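Keeping Dry Pet Food Fresh

I used to buy the biggest bag of kibble the store had, roll the top down, and shove it in the corner of the garage until it was gone. It was cheaper that way, and I do love a bargain, but by the last third of the bag it smelled like old crayons and our poor dog would just stand there looking at me. So now I buy a size we can finish in 6 weeks, even if it costs a little more, and keep it in the hall closet where it stays cool.

Leave the food in its own bag if you can, and set the whole bag down inside your bin - the lining helps hold the fats in, and you'll still have the date and lot code if you ever need them. Squeeze the air out and clip it shut every single time (I know, I know). 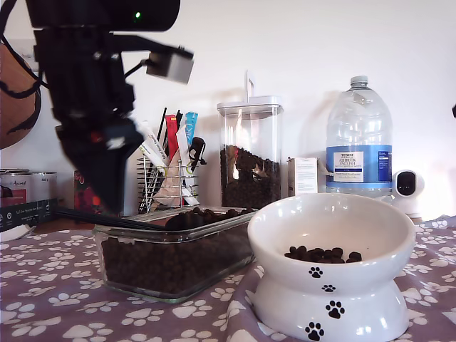
For everyday scooping I keep 3 days' worth in the kitchen, in something with a lid that washes up easily. Glass is my favorite, as plastic hangs on to that greasy smell no matter how you scrub. Wash it in hot soapy water before each refill and let it dry all the way, overnight if the weather is muggy. And please don't pour new food on top of old crumbs!

Contact Castora Home Tips | Copyright Castora | Back to top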